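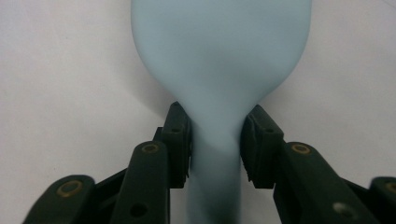

Issue 10, page 50

The hand-held grippers at Lakstead get looked at every Tuesday, before the table is used. Natalia Quezada starts with the pivots. Each arm turns on a brass eyelet, and grit in one of them makes the jaws close unevenly. She wipes them, works the handle and listens.

Next come the pads. A balloon is a good test, as a soft neck shows at once if one side is pressing harder. Worn teeth mean a new pad, fitted as a pair. The old ones go in a tin marked Edden, after the supplier.

Cables take longest. They must reach across the board without pulling at the wrist, and Quezada checks the plugs by hand. Then she runs a short trial with a sponge and a cup, a gripper in each hand, and writes the result in the log. The last entry was number 1154.

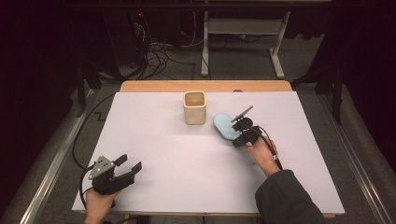 Fulgencio Villaseñor would do the cables first. A stiff pivot can be felt straight away, he says, but a bad plug can spoil a whole morning before it shows up, and he has lost two that way.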